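2021年4月23日

書く時間ほとんどない。風呂わかしてる間だけ。

朝、寝坊。パン立って食べる。傘忘れる。降られなかったからセーフ。

午前はほぼ布のこと。たたみ方でまた止まった。四つ折りか三つ折りか、去年の10月にも同じ話をした気がする。ノート見返したら本当にしてた。しかも結論が書いてない。自分の字で「あとで決める」だけ。あとでっていつ。

本田さんは三つ折り派。棚の奥行きに合うから、と。自分は四つ折りのほうが角がそろって好き。でも四つ折りだと厚くなって、ふたが閉まらない。Drulusの箱、浅すぎる。Vukardのほうに戻したいけど在庫なし。電話したら次は最大50個まで、納期未定とのこと。うーん。

で、オレンジの布。色は好き。さびっぽい、柿の皮をちょっと暗くしたみたいな。木の天板に置くとよく映える。でも広げてもすぐ寄る。端をもつと先がねじれて細くなって、たたむ前にもう形が変わってる。平らにしてから折る、が基本なのに、その「平ら」が一番むずかしい。家でシーツたたむときと同じだ。母は一人でさっとやるのに。

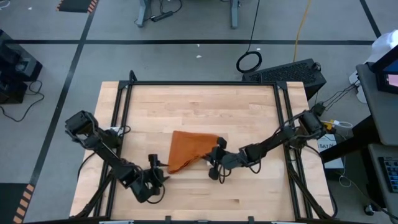 木の天板でオレンジの布。右端がきゅっとねじれてる。

昼、Ebiharaのコロッケ弁当。16分で食べ終わる。早食い直らない。ソース別添えになってた、前のほうがよかったな。本田さんは自分のおにぎり、梅。お茶をもらう。

午後も続き。天板の木目がいい。明るい色で、継ぎ目の線がまっすぐ通ってるから、布の端を合わせる目印になると思いついた。さっそくメモ。前からみんなやってたらどうしよう。あとで本田さんに聞いたら「え、今ごろ?」と言われた。やっぱり。

床もちょっと気になる。白いごみが2つ、机の向こうに。小さいやつ。拾おうと思って忘れて、帰りの電車で思い出した。あした拾うこと。黒いテープの線はそのままでいいらしい。踏むとはがれそうでつい避けて歩いてしまう、横断歩道の小学生みたいに。 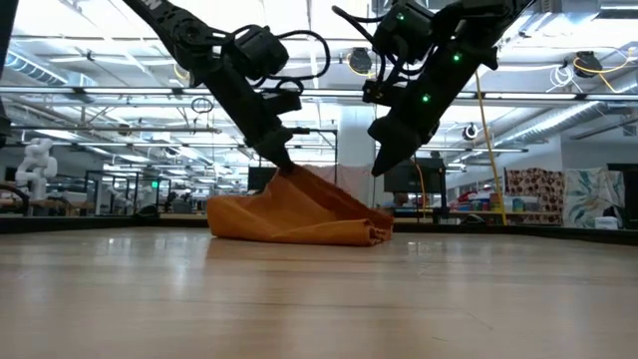 天井が高い部屋は声がひびくから、独り言に気をつけること。「よいしょ」が全部きこえてる、と本田さんに笑われた。言ってるつもりなかった。

あと、布の山のつくり方にもくせがある気がしてきた。ふわっと置いたのと、上からぎゅっとつかんだのでは、しわの向きがちがう。ぎゅっとのほうは、てっぺんから筋がおりてくる。ふわっとは端がくるっと丸まる。どっちが直しやすいか。たぶんふわっと。たぶんんね。ちゃんと比べてないので明日もう一回見る。

夕方、Tirnauから見本の布が3枚届く。青、ベージュ、あと名前のわからない緑。緑がいちばん厚い。さわった感じはタオルというより雑巾。悪い意味ではなく。ベージュは薄くて、机の色とまぎれそう。青かな。本田さんはオレンジのままでいいのでは、と。それもそう。慣れてるし、見つけやすいし。保留。また保留。10月の自分と同じことしてる。

帰りにスーパー。卵、牛乳、長ねぎ。洗剤買い忘れた。なので家のタオルは今日も洗えず、かごに山。仕事で布を見てきて家でも布の山、ちょっといやになる。一枚だけ三つ折りにしてみた。洗面所の棚にぴったり入った。くやしい。

あした
・白いごみ
・箱の件、Vukardにもう一度電はする
・洗剤
・本田さんに三つ折りでいいですと言う(言いたくない)

お風呂わいた。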